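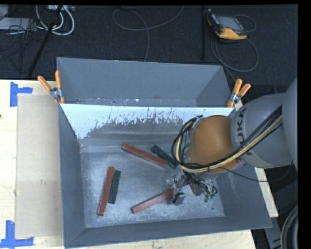 Figure 3. Painted bars in the front compartment of the sorting bin.

3.2 How the bars come to rest

I'll admit I got a little obsessed with how bars settle when you tip them into a bin (Deirdre Duggan, my very patient co-author, can confirm!). We did 28 pours over July and wrote down every pair of bars that ended up side by side. My hunch was that length would matter most, so we painted the long ones red and the shorter ones dark green, and that made the logging so much easier. Figure 3 has the kind of pair I kept hoping for, a green bar lying almost parallel to the red one on the left. Across the whole set we logged 652 pairs, and the mixed ones gave us the most trouble, mainly over what should count as parallel. Deirdre wanted a cutoff of 6 degrees and I wanted something looser. We went with hers, and Section 4 uses it throughout.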